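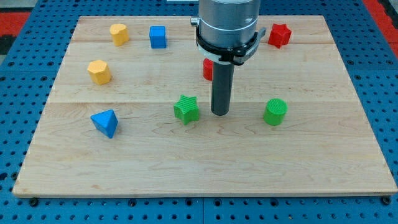

How do I set out a children's novel manuscript for submission when part of the story is told in letters?

The book is middle grade. Most of it is ordinary third-person prose, but every few chapters there is an exchange of letters between the main character and her aunt. In my draft the letters are in a handwriting font, indented on both sides, with a rule above and below. The agency guidelines I've read give double spacing and a 12-point serif and say nothing further. Do I keep the special layout or strip it out? Also, do the letters count towards the total word count?

Posted in: Writing for Children > Manuscripts and Submissions
Saturday, May 24, 2025, by Buleck

Strip out the font and the rules, keep a single left indent of 1 cm, and count every word of the letters in the total.

Detail, in the order you will meet it:

Font. Use the same face and size as the rest of the text. A handwriting font is a design decision and will be made later by the publisher. It is also likely to be replaced on the reader's machine if the font isn't installed there, and the substitute can change your line breaks and page count.

Indent. Set it as a paragraph style called Letter, based on your body style, with the left indent changed and nothing else. Don't indent with tabs or spaces. When the file is converted for an e-reader, tabs are dropped or kept more or less at random.

Salutation and sign-off. Each on its own line, in the Letter style, no first-line indent.

Breaks. One blank line before the letter and one after. If a letter falls at a scene break, use your normal scene break mark (# or three asterisks) and leave out the extra blank line. If a letter opens a chapter, it goes straight under the chapter heading.

Italics. Avoid them for whole letters. A letter of 300 words in italics is tiring on screen, and you lose the means of stressing a word inside it.

Word count. Use the figure from the word processor for the whole manuscript, less the title page. Round it to the nearest thousand in the covering letter.

Tekin

i left mine in the fancy font and got a full request so i wouldn't worry too much. that was a picture book text though, only 900 words, and one letter in it. Also check if they want the sample pasted into a form because then all the formatting goes anyway

Lurkley

Agree with the first reply on everything except the indent. Several submission forms take plain text only, and there the Letter style vanishes, as the poster above mentions. The salutation and sign-off are then the only signals left, so make sure every letter has both, including short ones. If your character writes notes with no greeting, introduce them in the line before with a colon.

For pasted samples I keep a second copy of the file:

1. Save the manuscript under a new name.
2. Replace the Letter style with the body style throughout.
3. Put a # on its own line before and after each letter.
4. Replace any italics with underscores either side of the word.
5. Save as plain text, UTF-8, then open it again and look at the apostrophes and dashes.

Step 5 catches most of the faults. My last novel ran to 252 pages in the formatted version and had broken apostrophes in chapter one only, where I had pasted from an old file.

On dates at the head of letters: give them if the plot depends on them and check them against each other. I had a letter from August being answered in the chapter before it was written.

Planeck

Related in Manuscripts and Submissions

Should chapter titles go in the synopsis?
Text messages in dialogue: quotation marks or not
Header and page number position for agents
Illustration notes in picture book texts (112 replies)
Scene break marks that survive conversion
Covering letter for a first middle grade novel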